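Malthorpe Fire Safety Follow-Up
Progress report to the Teshome Fund
30 December 2018
Prepared by Angus Lockyer, program manager

1. Where the work stands

This report covers the period since our March report. The grant pays for follow-up on the findings of the public inquiry into the Malthorpe market hall fire, and for checks on other buildings of the same type in Malthorpe and Damthorpe.

The inquiry made its findings final in the spring. It said the exit doors on the north side had been chained, that the hall's last full inspection had been signed off without a visit, and that the city's building office had no working list of which halls were overdue. Two officials were suspended while the report was being written. One has since resigned. The other has a hearing pending, and we have no comment on it.

Our job is the list and the inspections.

2. Inspections

The register now holds 1151 buildings open to the public, counting both towns. When we started, the building office gave us paper cards for Malthorpe and a spreadsheet for Damthorpe, and the two did not use the same street names. Merging them took longer than planned and pushed the first round of visits back by a month.

Inspectors have visited 165 of the buildings rated high risk. The most common problems were blocked or locked exits, alarm panels switched off, and emergency lights with dead batteries. Owners were given written notice on the day of the visit. Most exit problems were fixed before the second visit. Alarm repairs are slower, mainly where the panel is an old model and parts have to be ordered.

Owners of three halls in Damthorpe have refused entry. The city attorney's office has the files and has asked for more time.

3. Residents and families

The claims desk has handled almost 3906 calls and walk-in visits. Many were from stallholders asking about lost stock, which this grant does not cover, and staff passed those on to the city's compensation office. We asked that office for a direct phone number to give people and received one in the fall.

Lachlan Nepia took over the desk in the summer. He has changed the opening hours so that it stays open into the evening, and has put the claim form into larger print. The waiting time for a first reply has come down, but it is still longer than the target in the grant agreement. The desk needs a second full-time person to meet it.

Family meetings were held at the Malthorpe library. Attendance was good at the first and thin at the second, which clashed with a council session on the same subject. Families asked again for the signed-off inspection form to be made public with names left in. We have passed the request to the inquiry office – no answer yet.

4. Cistness

Cistness is the shared database that replaces the cards. It is in use at the building office. Fire crews can read it but cannot yet add notes, and this remains the main gap. The supplier has promised the change in the next release. Until then crews phone their notes in and a clerk types them up, and some have been entered against the wrong address. We are checking those by hand.

5. Spending

Spending is within budget overall. Staff costs are over because of the extra work on the register. Travel and printing are under. We ask the Fund to allow the unspent printing money to be moved to the claims desk, and a short request is attached as Annex B.

6. Next period

Finish the first visits to high-risk buildings in Damthorpe.
Give fire crews write access to Cistness.
Fill the second post at the claims desk.
Agree with the city on who pays for inspections after the grant ends. Talks have started, and the city has so far offered to cover Malthorpe only.

Annex A: Photographs

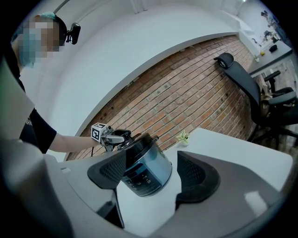
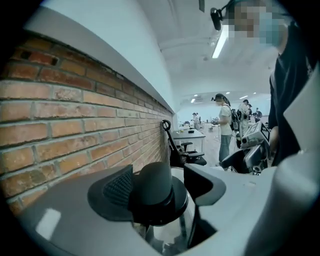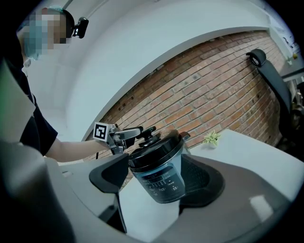
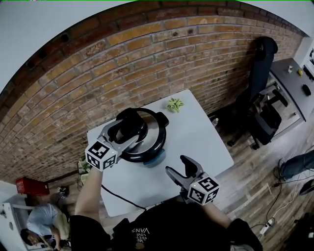 Last photo: white table by the brick wall, with a glass-lidded pot and a small green succulent.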